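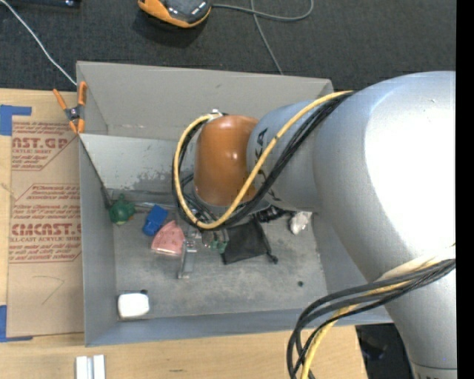 Longtime newspaper columnist Leanne Dunmore will end her weekly column in the Tindall Courier this month after more than 700 pieces on county politics, schools and water rights.

Dunmore began as a freelancer, filing from public meetings for the Courier and for Buteo, a regional magazine that has since closed. She was later hired full time by editor Roland Holroyd, who gave her a spot on the opinion page and kept her there until he retired.

"She turned in clean copy and she called people back," Holroyd said. "Readers who disagreed with her every week still read her every week."

Prukness Press will publish a collection of her work, edited by Kendra Li. The book runs 224 pages and leaves out most of the election columns, which Li said needed too much explaining. It does include the two columns on the Tindall school bond - the ones that drew more than 200 letters to the paper in April of that year.

Dunmore said she plans to keep writing, but without a deadline. She has no plans to run for office, a question she said she gets often.

Liam Staniforth, who covers city hall for the Courier, will take over the space. His first column is set for next month.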